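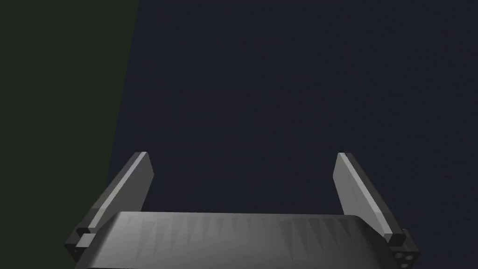 Koler Time and Scheduling: Product Working Group
Minutes of meeting, 19 May 2020

Present: Han-gyeol Wi (chair), Seon-mi Son, Kheri Massawe, Hwa-young Do (minutes)
Apologies: Ye-rin Bang

2 comments | 5 shares

1. Minutes of the previous meeting
Accepted with one correction. Under item 4, "shift template" should read "shift pattern". The two are separate objects in the data model.

2. Overtime rounding
K. Massawe reported on the rounding fault raised by Goltow. When a shift crosses midnight and the account rounds to the nearest quarter hour, the system rounds each calendar day on its own and then adds the two results. The total can differ from the rounded length of the full shift by up to one rounding interval. He ran the corrected calculation against the Goltow export. Of 3,411 closed timesheets, 12 changed.

Agreed that rounding will be applied once, to the whole shift, and the result split across days afterward. Approved timesheets will not be recalculated. Pending timesheets will be recalculated on release, with an entry in the audit log showing the old and new values.

S. Son asked whether the split should follow worked minutes or clock time. Worked minutes, with unpaid breaks taken out first.

Action: K. Massawe to merge the fix behind an account-level flag.
Action: S. Son to write the release note.

3. Payroll export limit
Exports over 600 rows still time out for accounts with custom fields enabled. The cause is a separate lookup for each custom field on each row. K. Massawe proposed batching the lookups in groups of 200. H. Wi preferred moving the full export to a background job with an email link. Batching is the smaller change and was accepted for the next release. The background job stays on the list for August.

Grewal has asked for a fixed column order in the CSV file. At present the order follows the order in which custom fields were created, so deleting and re-creating a field moves its column to the end. Agreed to sort by field name, with an override in account settings. The override will not apply to exports scheduled before the change unless an admin saves the schedule again.

Action: K. Massawe, batching. S. Son, column order specification.

4. Manager permissions
S. Son presented the revised permission table. Team managers will be able to edit clock-in and clock-out times for their own team but will not be able to edit their own entries. An owner or admin must do that. H. Do pointed out that in single-manager accounts the manager is often also the owner, and the rule then has no effect. Noted. No change.

Deleting an entry will require a reason of at least one character. A longer minimum was discussed and dropped.

Action: S. Son to circulate the table to Y. Bang for comment before build starts.

5. Jestham calendar sync
Deferred in Y. Bang's absence. H. Wi noted that duplicate leave events are still being reported when a request is approved, withdrawn and approved again. The event identifier is regenerated on the second approval and the first event is left in place. Support is to keep removing duplicates by hand for now.

6. Other business
The time zone setting on the staging account had been changed and two test runs were invalid. It has been set back to UTC. Anyone changing it should post in the team channel first.

H. Do asked that agenda items be sent in the day before the meeting.

Next meeting: same time next week. Item 5 to be taken first.

Contact the product team | © 2020 Koler | Back to top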